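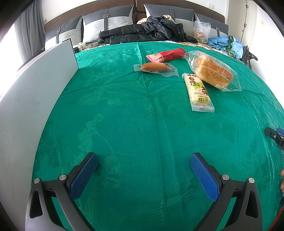 The robot club of Hallside is looking for new participants for its student project, which starts again in October. We teach a two-finger gripper to pick up everyday things from soft places such as a bed or a sofa. Most school robots work only with hard blocks on a flat table, and we find this a little too easy. A bread in a clear bag, a sausage in its wrapper or a thin red packet on a green cloth is more difficult, as the wrapping is shiny and the cloth makes folds. You will practice with such things from your first evening.

Who can apply

We have 43 members now and can take up to 50. You must be a student in Witilville or Ulberg. It is not necessary that you know programming, but you should be patient, as the same grasp must be repeated many times. Please tell us if you are left-handed, we would like to have more of you.

What you will do

You will work in pairs, write a short report after each evening, and help to prepare our entry for the Blomqvist Cup. The club meets two evenings every week from 6 p.m. to 8 p.m. There is no fee. Snacks are offered, but please bring your own cup.

How to apply

Write half a page about yourself and why the project is interesting for you. Leave it in the mailbox of the club at the Hallside entrance, or give it to any member. We answer all letters, also when the answer is no.

Search this site Enter keyword Go

3 comments | 12 shares

© Hallside Robot Club, Witilville | Contact | Back to top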